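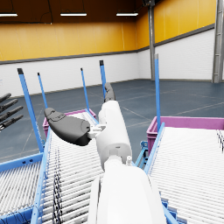 Desk booking at the Drendovberg office: who else has moved?

pkettle
We went to bookable desks in September. 50 desks, and you reserve through Jindalex by 4 pm the day before. My team likes sitting together and now we can't get a block. Anyone found a setting for this?

Zixuan Pan
There's a group booking option under Teams. It holds 4 desks at most.

marlow_j
I'd drop booking entirely. We ran first come, first served at Urkum and people sorted themselves out in a week. 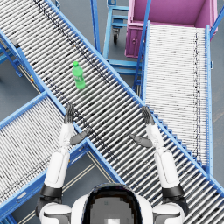
The only complaints came from late starters, and we gave them the side room.

pkettle
How many people were you? We have 510 on the badge list.

marlow_j
Far fewer. Still think it would work.

dstroud
It wouldn't. I commute over an hour and I'm not doing that without a desk held for me. Chettiar tried it and went back to booking.

Zixuan Pan
Agree with dstroud. pkettle, ask your admin to raise the group limit. It's off by default.

pkettle
Asked this morning. Waiting to hear.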